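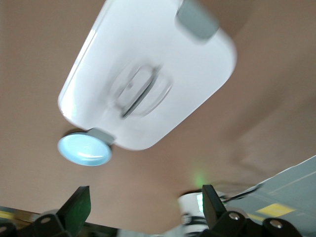
Third time this year someone's sent me the Plomdale "meet your match" quiz for rescue dogs. You answer a few questions about your sofa and your step count and it gives you a dog. I don't believe a word of it.

I've fostered for long enough to know that the dog you read about on a website and the dog that comes through your door are barely related. "Fine with cats" usually means it once walked past one in a corridor.

Plomdale say 3922 dogs have been "matched" so far. Matched how? Does that mean homed? Or does it mean someone got to the last page and pressed the button? I asked on Monday. No answer yet.

I also asked how many came back. Every rescue I've dealt with knows that number, even if they hate saying it. Got a smiley and a link to the quiz.

So I did the quiz. Small terraced house, no garden to speak of, out 2 evenings a week. It gave me a young Malinois cross. 98 lucky people in Skavthorpe may want one of those, I don't.

Did it again, changed only my favourite season. Got an elderly greyhound. Lovely dogs, but come on.
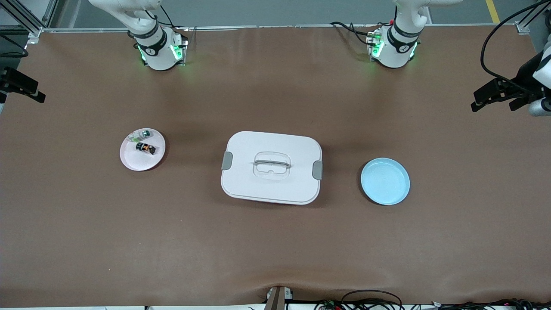
Derek Garside replied that his sister got her lurcher through it and they've been happy as anything since May, so it can't be all rubbish.

Fair enough Derek, and I'm glad for the lurcher. But she also went to see him 3 times and walked him with the kennel staff, you said so yourself. I'd give the credit to the walks.

Beverley Pickering asks what I'd do instead. Ring the kennels. Ask who cleans out that dog in the morning and talk to them. Ask what he's like with the lead off and the hoover on.

And ask if you can foster first. Plenty of places will say yes if you're polite and live near enough.

If Plomdale ever do publish the returns I'll post them here, good or bad. Not holding my breath.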